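**Landlord wants 277 for "carpet cleaning and trash removal" - normal?**

posted by ornura_tenant, 2nd November

Moving out of a one bedroom at Urnenen Court. Rent was 619, deposit 572. Got the move-out sheet from Bachmann (the management co) and they want to hold back 277 before anyone has even walked thru the place. Lease says "broom clean" and thats it. Carpet is beige, 11 years old according to the neighbor, and I vacuum. Do I have to pay this? Can they decide it up front? Also what does broom clean even mean when its carpet.

---

**nomis_renter**

Had the same sheet from them in February. Dont sign it. Ask for an itemized list in writing, with receipts. Mine went from almost half the deposit down to nothing once I asked.

Broom clean = no trash, no stuff left behind, floors swept or vacuumed. Not shampooed. Empty every wastebasket, wrappers and bottles too, they will charge for one bag left in a bedroom. Take pictures of every room while you clean and again when its empty. Closets, inside the oven, behind doors.

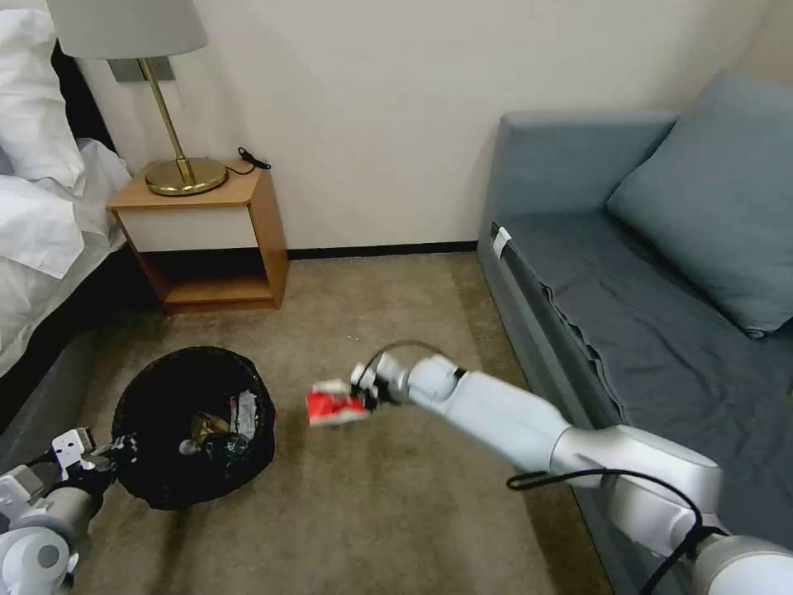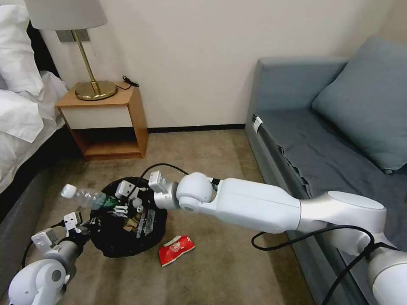

*Bedroom, trash going out. First one is the wastebasket, second the black bag.*

Then email them the lot the same day so theres a date on it. Keep a copy. And ask for the walk-through while you still have the keys - after that its your word against thiers.

---

**Dusty Porch**

just pay it, not worth the fight imo

---

**threeflightsup**

Wouldn't just pay. Depends on your state, but a lot of places don't allow a charge for normal wear, and a carpet that old is probably worth zero on paper anyway. Look up "security deposit" plus your state, there's usually a deadline for them to send the list. Give them a forwarding address in writing or they'll say they had nowhere to mail the check.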